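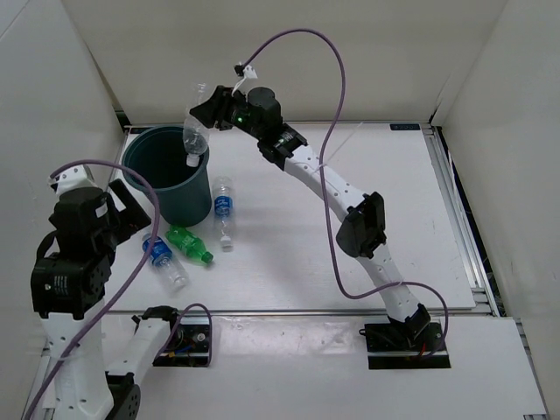

Against the Full Album Show

2/27/10

Another band I used to love is going to play its best record from front to back, and I am supposed to be thrilled. The band is Grekar. The record is Bemthorpe, the one with the long organ fade at the end of side one. The ticket is 41 dollars before fees, and the fees come to more than I paid for the record.

I went to the first of these nights last May, at the Andreadis, a hall that opened in 1833 and still has the bad sightlines to prove it. I stood behind a pillar. The band walked on, played track one, and from then on everybody in the room knew what the next 4 minutes would hold, and the 4 after that. People cheered for songs before they started. The man beside me sang the drum fills.

I'll grant that the playing was good. It may have been too good. When Grekar was a younger band they would pull a song apart on stage and sometimes fail to get it back together, and I remember those wrecks better than I remember the clean versions. At the Andreadis every part was in its place, including a tambourine that I'm fairly sure came off a laptop. I could have stayed home with the record and a better chair.

The usual defense is that an album is a whole work and ought to be heard as one. Fine, but an album is put in order for people sitting in a room with speakers. The slow song comes seventh because you've had time to settle. In a hall, the slow song comes seventh and half the crowd goes for beer. Bemthorpe has 2 tracks that are plainly filler, and the band must know it, seeing that they hadn't touched either one on stage in years. Now we get both, played with great care, because the poster promised them.

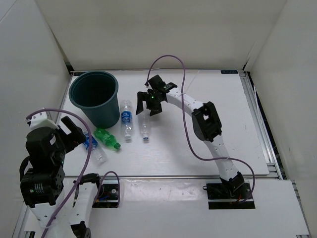
Plastic bottles and a teal bucket on a white tabletop.

Then there is the money. Brosance, the promoter behind this run, calls it "a celebration of a landmark." I don't remember anyone calling it a landmark when it was in the cutout bin. A celebration that comes with a reissue, a shirt and a second night added before the first has sold out looks a lot like a sales plan to me. I don't blame the musicians much. Rent is rent, and the new songs don't sell.

But the new songs are what I'd pay to hear. They got 2 of them into the encore in May, both a little shaky, the singer reading words off a sheet on the floor. The room thinned out. I moved up into the space and finally got clear of the pillar — and for the length of those songs I had no idea what was coming next.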